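2018-01-02

**Räumt der Roboter jetzt die Küche auf?**

Ihr habt mir über die Feiertage so viele Mails zum Thema Haushaltsroboter geschickt, dass ich es gleich in die erste Ausgabe des Jahres packe. Die meistgestellte Frage (sinngemäß): Wann kann ich mir so ein Ding hinstellen und nie wieder die Arbeitsplatte abräumen?

Tja. Ich habe mich durch die Küchenversuche von Ruwan Seneviratne geklickt, der bei Gavia Greifarme erst mal am Rechner üben lässt, in einer simulierten Küche mit Marmorplatte, Wasserhahn und allem, was so herumsteht. Sogar ein E-Bass lehnt an der Wand! Die Aufgabe klingt lächerlich einfach: Seifenspender packen, hochheben, woanders wieder abstellen.
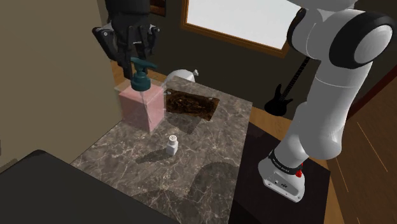
*Griff am Pumpkopf: der Seifenspender in der simulierten Küche.*

Wer schon mal einen vollen Spender am Pumpkopf hochgehoben hat, ahnt das Problem. Der Kopf ist schmal, er dreht sich, und das ganze Gewicht hängt darunter. Wir fassen da ohne Nachdenken einfach um die Flasche, der Arm muss das erst lernen. Ruwan schrieb mir, er habe für diese eine Aufgabe 1.504 Durchläufe gerechnet, davon 687 mit sauberem Abstellen. Das ist nicht mal die Hälfte, und in der Simulation spritzt wenigstens keine Seife auf den Boden.
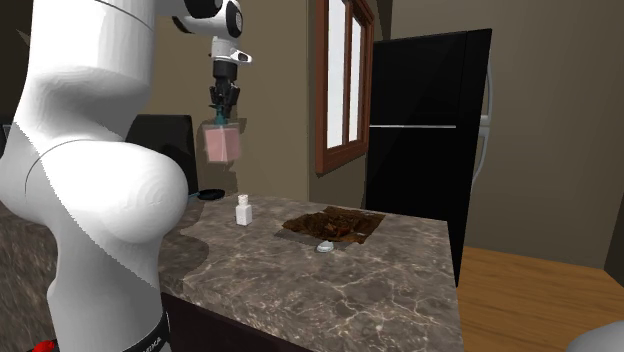

*Der rosa Behälter schwebt, das weiße Fläschchen bleibt stehen.*

Trotzdem finde ich es faszinierend, ich habe mir die Versuche viel zu lange angeschaut. Ewurabena Issahaku, die bei Esetti in der Montage arbeitet, ist da nüchterner. Bei ihr packt seit Mai ein Arm Teile in Kartons, immer dasselbe Teil, immer an derselben Stelle, und das klappt in über 99 Prozent der Fälle. »Stell ihm aber mal den Karton schräg hin«, meinte sie, »dann darf ich wieder ran.« Und meine Küche besteht leider ausschließlich aus schräg hingestellten Kartons.

Mein Stand also: in der Werkhalle ja, wenn alles brav an seinem Platz liegt. Zu Hause noch nicht, und den Lappen nehme ich bis auf Weiteres selbst in die Hand. Falls jemand von euch schon etwas im Einsatz hat, das mehr kann als saugen, schreibt mir bitte, gern mit Pannen!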